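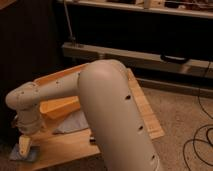

Table view, light wood surface.

Akach Household Textile Terms, data card

Summary
Akach is a word list of 1,847 English terms for household cloths, linens and the containers they are kept in. Each entry has a headword, a part of speech, a short definition and a region code. The list was compiled by Chenxi Hao from retail catalogs and laundry manuals.

Files
terms.tsv — one entry per line, UTF-8, tab separated
variants.tsv — 146 spelling variants, keyed to terms.tsv
regions.txt — region codes

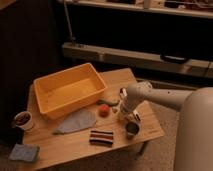

Headwords are assigned by use first and shape second. An entry with no stated use goes under the general term, and color is never part of the headword. A gray cloth lying flat, wide at one end and narrowing to a point, is therefore filed under "cloth" with shape code T (tapered), and an open yellow plastic bin under "bin" with material code P. Terms that differ only in size share an entry.

Known issues
Definitions taken from the Holst source are shorter than the rest. Around 135 entries have no region code; these are marked XX. "Tea towel" and "dish towel" are separate entries in version 2 — they were merged in version 1, so IDs do not carry over.

Loading
Read the files as plain text with quoting turned off. Some definitions contain unpaired quotation marks for inches.

Corrections
Send the entry ID, the current text and the proposed text. Changes are applied each September.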